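홈 | 게시판 | 살림·주방 | 중고나눔 | 공지 | 로그인

살림·주방 > 자유토론

베이지색 뒤집개, 다들 몇 년씩 쓰세요? (그리고 흰 상판 얼룩 이야기)

국자둘

안녕하세요, 눈팅만 오래 하다가 글 남겨 봅니다. 글이 좀 길어질 것 같은데 차 한 잔 들고 읽어 주시면 좋겠어요.

이사하고 나서 주방 서랍을 한 번도 제대로 정리한 적이 없었거든요. 지난 월요일에 마음먹고 서랍을 통째로 꺼내 봤더니 세상에, 뒤집개며 국자며 주걱이며 전부 27개가 나오더라고요. 식구는 둘인데요! 그중에 손이 가는 건 늘 같은 것뿐이고, 나머지는 서랍이 안 닫히게 만드는 역할만 하고 있었어요. 그래서 하나씩 작업 테이블에 올려놓고 남길지 보낼지 정하는 중입니다.

제일 고민되는 게 구멍 길쭉하게 난 베이지색 뒤집개예요. Tona에서 나온 걸로 기억하는데 글자가 다 지워져서 확신은 없고요. 계란 부칠 때, 두부 뒤집을 때, 전 부칠 때 정말 매일같이 썼던 거라 정이 들었어요. 그런데 이런 건 때가 되면 바꿔야 한다는 분도 계시고, 멀쩡하면 그냥 쓰라는 분도 계셔서 여기 여쭤봅니다.

그리고 하나 더요. 테이블 상판이 흰색에 연한 격자무늬인데 거뭇거뭇한 자국이 자꾸 생겨요. 재단할 때 줄 맞추기 좋아서 샀는데 흰색은 역시 손이 많이 가네요. 이것도 지우는 요령이 있으면 알려 주세요. 사진은 아래에 정리 순서랑 같이 올려 둘게요.

제가 정리하는 순서는 이렇습니다.

1. 서랍을 비우고 안쪽을 닦는다. 구석에 참깨가 그렇게 많을 줄 몰랐어요.

2. 하나씩 테이블에 올려놓고 앞뒤로 본다. 여러 개를 한꺼번에 늘어놓으면 다 아까워 보여서 저는 꼭 하나씩만 놓고 봅니다. 뒤집개는 머리 쪽 구멍 사이사이하고 손잡이를 살펴봐요. 머리는 회색빛 도는 크림색이고 손잡이는 그보다 따뜻한 살굿빛 도는 색이라, 같이 산 국자랑 나란히 걸어 두면 참 예뻤어요.

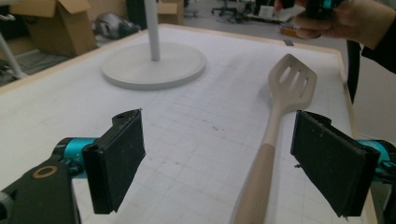 3. 남길 것, 나눌 것, 버릴 것으로 상자를 나눈다. 망설여지는 건 따로 두고 하룻밤 자고 나서 다시 봅니다.

4. 남긴 것만 서랍에 넣는다. 칸막이는 Fusix 걸 주문해 놨는데 아직 안 왔어요.

의견 부탁드려요!

보리차한잔

국자둘님 반가워요~ 저도 작년 9월에 똑같은 일을 해서 글 읽다가 혼자 웃었네요. 저는 뒤집개는 2년 쓰면 바꾸는 편이에요. 끝이 조금이라도 녹거나 거칠어지면 팬에 자국이 나더라고요. 사진만 봐서는 끝이 둥글고 구멍 모양도 반듯해 보이는데, 손톱으로 끝을 한번 쓱 긁어 보세요. 까슬까슬하면 보내 주실 때가 된 거예요.

그리고 뒤쪽에 보이는 하얀 받침은 스탠드인가요? 둥글납작한 게 깔끔해서 눈이 가네요. 저희 집 식탁에도 하나 두고 싶어요.

늦은장보기

저는 생각이 좀 달라요. 햇수로 정해 놓고 바꾸는 건 아까워요. 저희 집 뒤집개는 어머니가 쓰시던 거라 나이를 셀 수도 없는데 지금도 부침개 잘만 뒤집습니다. 물건은 햇수보다 상태를 봐야 하고요, 색이 살짝 누래졌다고 버리기 시작하면 주방에 남아날 게 없어요.

흰 상판 자국은 베이킹소다를 물에 되직하게 개서 얹어 두었다가 20분 뒤에 부드러운 천으로 닦아 보세요. 수세미로 빡빡 문지르면 격자선까지 흐려질 수 있으니 참으셔야 합니다. 저도 참지 못하고 문질렀다가 책상 한쪽이 뿌옇게 됐어요.

보리차한잔

늦은장보기님, 어머님 쓰시던 거라면 저라도 못 버리죠 ㅎㅎ 다만 그건 나무나 스텐 아닌가요? 나무랑 스텐은 오래 써도 되는데 열에 약한 재질은 따로 봐야 한다고 생각해요.

늦은장보기

네, 스텐 맞습니다... 그건 제가 좀 불리한 예를 들었네요. 그래도 멀쩡한 걸 날짜만 보고 버리지 말자는 말은 안 거두겠습니다. 재질을 모르시면 보통은 손잡이 뒤쪽에 내열 온도가 적혀 있으니 한번 뒤집어 보세요. 글자가 지워졌다면 어쩔 수 없고요.

냄비뚜껑

베이킹소다도 좋은데 저는 반대예요. 나무 테두리가 있는 상판은 물기가 많으면 안 좋더라고요. 사진에 가장자리로 밝은 나무색 테두리가 둘러져 있잖아요. 저희 것도 비슷한데 젖은 걸 얹어 뒀다가 그 틈으로 물이 들어가서 모서리가 부풀었어요. 중성세제를 아주 조금 푼 물에 극세사 천을 적셔서 꼭 짜고, 닦은 다음에는 바로 마른 천으로 한 번 더 훔쳐 주세요. 그래도 남는 점은 지우개로 살살 하면 웬만큼 지워집니다. 그냥 문구용 흰 지우개요.

뒤집개는 서랍 대신 벽에 거는 건 어떠세요? 저는 Trulholm 걸이봉을 싱크대 옆에 달고 나서 새로 사는 버릇이 없어졌어요. 눈에 보이니까 뭐가 있는지 알겠더라고요. 설거지하고 툭 걸어 두면 끝이고요.

수요일의두부

걸이봉은 저도 달아 봤는데 기름 먼지가 앉아서 결국 떼었어요. 저희는 가스레인지 바로 옆이라 더 심했던 것 같아요. 매일 쓰는 것만 걸고 나머지는 서랍에 넣는 쪽이 낫지 싶습니다. 국자둘님은 서랍 칸막이를 주문하셨다니 그걸로 먼저 써 보시고, 벽에 구멍 뚫는 건 천천히 결정하셔도 늦지 않아요.

여담인데 지난달에 수전을 Moen으로 바꾸면서 싱크대 주변을 싹 비웠더니 그동안 올려 두고 살던 것들이 다 어디서 나왔나 싶더라고요. 정리는 한 군데를 건드리면 옆으로 번지는 병 같아요. 저는 지금 냉장고까지 왔습니다.

국자둘

와, 잠깐 저녁 차리고 왔더니 댓글이 이렇게 많이 달렸네요. 다들 정말 고맙습니다!

보리차한잔님, 네, 하얀 건 스탠드예요. 말씀대로 끝을 손톱으로 긁어 봤는데 매끈한 데도 있고 살짝 까슬한 데도 있어요. 늦은장보기님 말씀 듣고 손잡이도 뒤집어 봤는데 글씨는 역시 안 보이고요. 그래서 계란용에서는 은퇴시키고, 뜨거운 팬에 안 닿는 일에만 쓰기로 했습니다. 밥에서 주먹밥 덜어 낼 때나 반죽 섞을 때요. 버리는 건 아직 마음이 안 내켜요.

냄비뚜껑님, 테두리 생각은 전혀 못 했어요. 베이킹소다 개러 가다가 멈췄습니다. 우선 지우개로 구석부터 해 봤는데 작은 점은 지워지고 쓸린 자국은 그대로예요. 나머지는 주말에 꼭 짠 천으로 해 볼게요.

늦은장보기

멈추셔서 다행입니다. 나무 테두리는 제가 사진을 대충 봤네요. 가운데만 하실 거면 베이킹소다도 괜찮다고 저는 여전히 생각하지만요.

냄비뚜껑

가운데만 한다고 해도 물은 흘러요 ㅎㅎ 저는 끝까지 꼭 짠 천 편입니다.

보리차한잔

국자둘님, 나눔 상자 다 채우시면 중고나눔 게시판에 올려 주세요. 국자 작은 게 있으면 제가 줄 설게요~

목록 | 이전글 | 다음글 | 글쓰기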